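Planner rewrite day at Jendinero! I've been itching to post this one. A thread on what happens between "the robot can see it" and "the robot can pick it up".

1/ Our sorting cell runs two arms off one planner. The old version planned each arm on its own and made them take turns. Safe, dull, slow. The new one, which we call Furkmont, plans both arms together in a single joint space and lets them share the tray in the middle.

2/ Sharing a tray is where it gets fun. Red board on one side of the paper, two bundles of wire on the other, yellow bins left and right. Every part needs an arm, a grasp and a bin, and the planner picks all of them in one go.

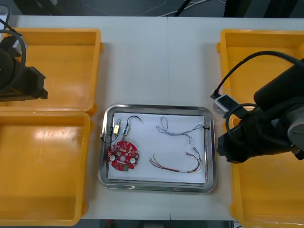

3/ Wires are the hard bit. A board is close enough to a rigid body, so you fit a pose and off you go. A wire has no pose. Ingvarsson (our perception node) now hands over a centreline with 12 points along it, and the planner chooses where to grab. It used to get a bounding box, poor thing.

4/ Steel trays are awful for depth, by the way. The rim throws highlights and the point cloud grows little spikes that look like obstacles. We mask the rim from the tray model before anything reaches the collision checker. Two lines of config, and I wish I'd tried it back in July.

5/ Purisance is the piece I'm proudest of. It's our replay tool: feed it a log and it steps the planner through the same sensor data, so you can change a cost weight and see the new path beside the old one. I've got 17 logs in my favourites folder, all of them weird.

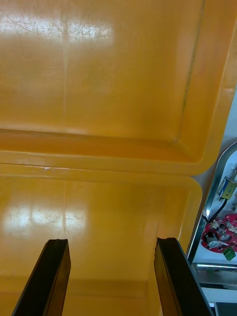

6/ Bin detection from the wrist camera got a full rework too. The old code looked for a big patch of yellow and called it a floor, which falls over as soon as the overhead lights land on the plastic. See the white glare in both bins there? The colour threshold punched a hole right through each one. Now we fit the rims first — the shared edge between two bins is a lovely strong line — and fill in the floor from the model.

7/ Next up is replanning mid-move when a wire shifts. The branch compiles, and the tests are at least a colourful mix of red and green. More when I've had some sleep!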